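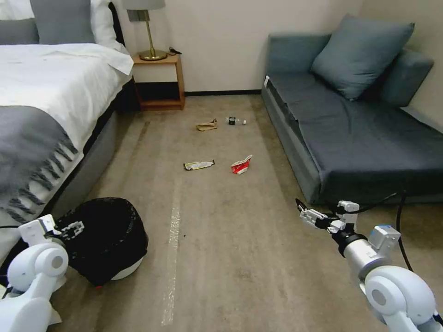
Home Tips Laundry Kitchen Guest Room Ask Me About

Getting the spare room ready without losing a whole day

My sister-in-law called in February to say she was coming for a long weekend and bringing both kids, and my first thought was the spare room, which I hadn't properly cleaned since the fall (it had become the place where wrapping paper goes to live). So I got it done over two evenings and wrote down what worked while I still remembered it.

Start with the bed. Strip everything, mattress pad too, and get the first load going before you touch anything else, otherwise you'll be standing there at 10 pm waiting on the dryer like I was. White duvet covers come out best if you button them closed and turn them inside out. Leave one button undone and every pillowcase in the load will crawl inside and stay damp in a ball. I put in half the detergent the cap tells me to. Years of using the full cap gave me stiff, sort of waxy cotton, and it took 2 hot washes with plain washing soda to get it soft again.

Throws with fringe! I used to ruin these. Put them in a mesh bag, or if the thing is too big for a bag, gather the tassels at each end and tie them in loose bunches with cotton string. Cold wash, low spin, and then comb the fringe out with a wide-tooth comb while it's wet. Don't put it in the dryer. I did that once with a gray one from my mother and it came out looking like a mop, and I've never quite owned up to it.

While the wash is running, do carpet. Beige carpet shows you every single thing anyone has ever dropped on it, so I go over it slowly, two directions, and then I do the edge along the baseboard with the crevice tool. For spots I use a teaspoon of clear dish soap in two cups of lukewarm water. Blot from the outside in, then blot with plain water, and then lay a folded white towel over it with something heavy on top and go to bed. If you skip the plain water the soap stays in there and grabs dirt, and a month later your spot is back and it brought friends.

For dents where furniture used to stand, an ice cube in each one. Let it melt, wait a few hours, fluff with a fork. 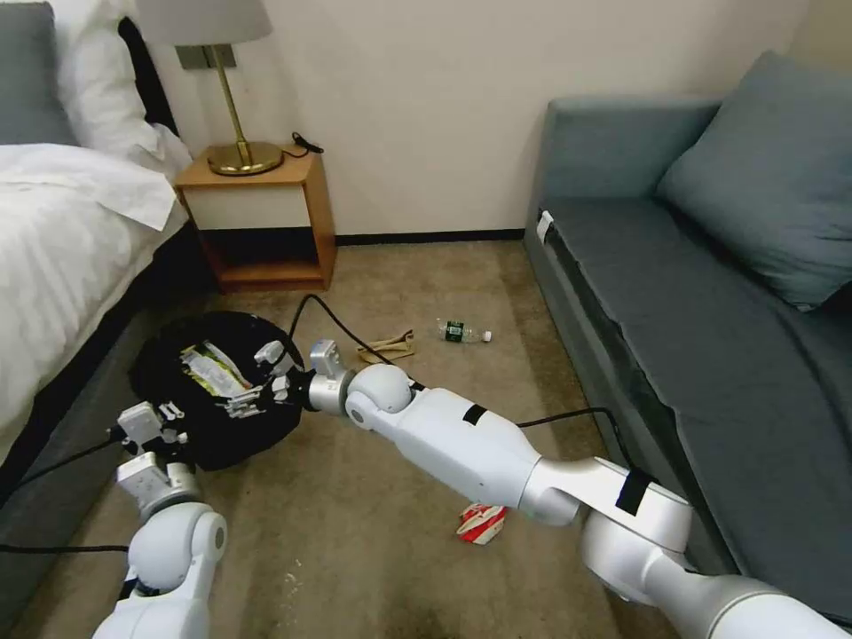

Trash cans get forgotten in bedrooms because people figure it's only tissues and receipts. Well, it's also gum, and cough drops, and the end of somebody's iced coffee. I wash ours in the tub with hot water and a squirt of dish soap, let it dry completely upside down, and then keep 6 spare liners folded flat in the bottom under the one in use. Guests never have to ask you where the bags are, and you never have to go looking either. If there's a smell that won't leave, sprinkle baking soda in the bottom and leave it overnight before you put the liners back.

Where you put it matters too. Mine used to be behind the door and people just left their trash on the nightstand. Put it somewhere you can reach from the bed and it gets used.

Sofas next. Take the cushions off if they come off, vacuum underneath, and run a barely damp rubber glove over the fabric for hair. It rolls right up, very satisfying, my daughter fights me for this job. Check the tag before you put water on any upholstery. W means water is fine, S means solvent only, WS means either one, and X means vacuum and leave it alone.

Nightstands only need a wipe and an empty drawer. Please empty the drawer! A reader, Aurel Cârstea, wrote in to say he puts a card in his with the wifi password, how the shower works and which light switch does nothing. I've copied that and it has saved me so many late-night knocks.

Last thing is air. Open the window for twenty minutes, even when it's cold out, and do it before you make up the bed. I don't bother with sprays anymore. One of the kids sneezed through an entire visit over something lavender I'd bought, and that was the end of that.

The duvet goes back on once it's bone dry, throw across the foot, pillows last. Put an extra blanket in the closet and tell people it's there, because they won't look.

Next time I'll get into the closet itself, and the wrapping paper.

Get new tips by email! Join 553 other readers. Unsubscribe whenever you like.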